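Tavares Public Library
22 Aug 2026

1/ The Tavares Public Library will close its main reading room for seven weeks while the floor, tables, lighting and wall finishes are replaced. This thread sets out what is changing, where readers may work in the meantime, and how to reach us with questions.

2/ The rest of the building stays open on its usual schedule. The children's room, the newspaper area and the local history desk are not affected. Please use the Priltska Street entrance. The front steps will be closed to the public during deliveries.

3/ The reading room last had a full renovation before the catalog was computerized. Its tables were built for card trays and large atlases. They are too deep for two people to share comfortably and too low for many wheelchair users.

4/ The new room will seat 75 readers. This is slightly fewer than at present. Matilde Abreu, Head of Public Services, made the decision after reviewing a year of seat counts. The wider aisles meet current access rules and allow book carts to pass without asking anyone to move.

5/ Temporary seating is available in the second-floor meeting hall. Places there cannot be reserved. Groups that normally book the hall have been contacted separately and offered the basement classroom. If your group has not heard from us, please write to the front office before making other plans.

6/ A total of 455 reference volumes will remain on open shelves in the hall. The list was drawn up by our reference staff and includes the legal dictionaries, the state code, the main language dictionaries and the regional atlases. All other reference titles may be requested at the desk and will be brought up twice a day.

7/ Several readers have asked about noise. Divico, our building contractor, will carry out floor removal before opening hours. Drilling is limited to the same period. Some sound will still carry to the second floor during the day. Readers who need quiet may ask at the desk for one of the study rooms, in two-hour blocks.

8/ Lighting was the most frequent complaint in our last reader survey, which drew 510 replies. The ceiling fixtures will be replaced by Datach. Each table will also have its own lamp, with a switch that can be reached from a seated position. The tall windows on the garden side will keep their blinds.

9/ The table and wall finishes were chosen for readers with low vision as well as for general use. Dark wood was considered and set aside. On a dark table, the white page is so much brighter than its surroundings that the eyes tire during long reading. A high-gloss top was also ruled out, as it would reflect the lamps.

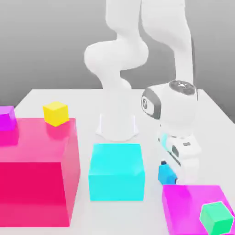

10/ The finishes for the reading room are now settled, and no further samples will be shown. Tables will be pale and walls will be gray, with the wall kept darker than the tabletop so that readers can find the far edge of the table easily. The same effect appears in the rendering attached to this post, where the flat, pale gray-white surface stands out from the darker gray directly behind it. Our final wall color will be slightly warmer.

11/ The old tables will not be discarded. Four go to the town archive, and the remainder will be offered to schools in the county. Gonçalo Gouveia, Facilities Manager, is handling requests. Schools should state how many tables they can take and whether they can arrange their own transportation. Individual buyers cannot be considered.

12/ Items on hold may be collected at the front desk as usual. Loan periods are unchanged, and fines will not be charged on reference items borrowed overnight under the temporary rules.

13/ Printed copies of this notice, including a large-print version, are available at the entrance. Questions may be left as replies to this thread or handed in at the desk. Replies are read each morning the library is open.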